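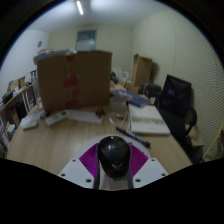
4. Clearing and laying out the desk

Do this before you plug anything in. Takes a few minutes, longer if the table's been used as a dumping ground (they usually have).

4.1 Take everything off that isn't on the desk list. Cups, post, coats, other people's chargers. Put it on the side shelf, not the floor.

4.2 Wipe the table top. Damp cloth, then a dry one. Go with the grain.

Caution: no spray polish. It leaves a film and the mouse skates about on it.

4.3 Put the round mat down. Middle of the table, a hand's width back from the front edge. Pale side up if yours has two sides.

4.4 Mouse next. Broad end pointing away from you, narrow end towards your wrist. People get this wrong with the egg-shaped ones – if the buttons feel miles off, turn it round.

Note: glossy black mice show every fingerprint. Dry cloth only, and dont wet the underside.

4.5 Pens and markers. Keep one black marker out, caps on when it's not in your hand. Lay it beyond the mat where your arm won't sweep it off. Small bits and thin sticks go behind the marker or in the tray.

Caution: marker on bare wood doesn't come out. If it happens, leave it alone and tell the Zemomgate office. Do not scrub.

4.6 White books and flat boxes go on the right, lying flat, lettering facing up. Stack them no more than 4 high. Left-handed users swap this round and put the mouse on the left.

4.7 Check your reach. Sit down, elbows in. You should get to the mouse and the marker without leaning. If not, pull the mat nearer and move the rest to match.

4.8 Plug in the Zalumano receiver, if you've got the cordless kit. Light comes on green. Wired kit, run the cable off the back of the table and clip it.

Note: the mouse drops out if the receiver is more than 200 cm away. Move the receiver, don't keep changing batteries.

4.9 Try the mouse on the mat. Slow circle, then quick side to side. If the pointer jumps:
– wipe the mat and the lens
– take off any film left on the feet
– try it on a sheet of plain paper
Still jumping, see section 7.

End of the day

Caps on. Mouse switched off, left on the mat. Books and boxes squared up to the right-hand edge. Nothing left under the mat, it rocks.

Spares

Round mats, clips and markers come from Starkiro. Mats are ordered singly, clips in bags of 500, so share a bag between rooms. Orders go in by the end of May for the autumn term. Old mats can go back in the same box they came in.

The Thái version of this section uses the same step numbers, so you can follow both side by side. Step 4.6 was changed on 19/09/2018, bin any older print-outs that put the books on the left for everone.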